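About Brirkudine

Brirkudine is an independent test shop for robot end effectors, arms, wrist cameras and motion controllers. We buy or borrow hardware, run it through fixed manipulation tasks, and report what it did. We do not sell hardware and we do not take commissions on sales made after a report.

The shop was started by Märta Blomqvist and Vratislav Oravec, who had both spent years choosing grippers from data sheets. A data sheet gives payload, stroke and maximum force. It rarely says how a finger behaves when the part is light, tapered and easy to crush, or how far the wrist cable can bend before it starts limiting the last joint. Those are the questions most of our clients bring.

What we test

Our work falls under four headings: grippers and fingers, arms up to tabletop size, cameras and their mounts, and the controllers that tie them together. Most jobs compare two or more options on the same task. A typical request is for two finger profiles on one arm, or one gripper on two controllers. We change one item at a time and keep the rest of the cell as it was, including cable routing and lighting.

Objects are chosen for the trouble they cause. The standard set has 67 items, among them drink cups with and without lids, folded cloth, blister packs, short lengths of hose, and screw-top jars. Cups get more bench time than anything else on the list. The wall is thin, the taper pushes the fingers upward as force increases, and the lid changes stiffness near the rim. A grip taken high on the cup and a grip taken near the base are logged as separate tests.

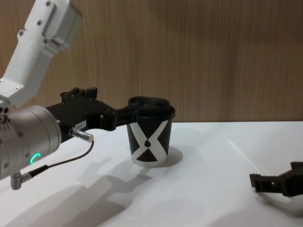 Whitlock wrote to us after reading one of the cup reports and asked why we bother with paper at all, given that a steel cylinder of the same taper would give cleaner numbers and never wear out. The numbers would be cleaner, and we do use a steel cylinder for force calibration. A steel cylinder does not buckle, though, and buckling is the failure our clients pay to have measured. We run both and report them in separate tables.

How a comparison is run

Each gripper gets 30 trials per object per grip position. Trials are run in shuffled order so that finger wear is spread across the set. A trial counts as a pass if the object is lifted, held for 12 seconds, and set down inside the target area without visible damage. Slips, drops, crushed walls and controller faults are each coded separately. Operators may not adjust force settings once a series has begun - if the setting is wrong, the series is stopped, noted and started over.

The last full gripper comparison, carried out under the project name Umska, came to 2,872 logged trials. That total includes the stopped series. We publish stopped series along with completed ones, and clients are told this before they sign.

Equipment

The shop keeps two tabletop cells and a separate bench for camera calibration. Finger sets are printed in house when a client supplies the geometry. Trial logging and fault coding run on Brarkitz, a software package we wrote for our own use. It records commanded position, measured position, motor current and gripper opening against a single clock. Clients receive the raw logs with the report.

Working with us

Send the model of the arm and gripper, the controller version, and a sample of the part to be handled. If the part cannot leave your site, dimensions and mass will do for a first estimate. Series booked before September are scheduled in the order the hardware arrives. Hardware is returned with its fingers unless you ask us to keep them for a repeat test.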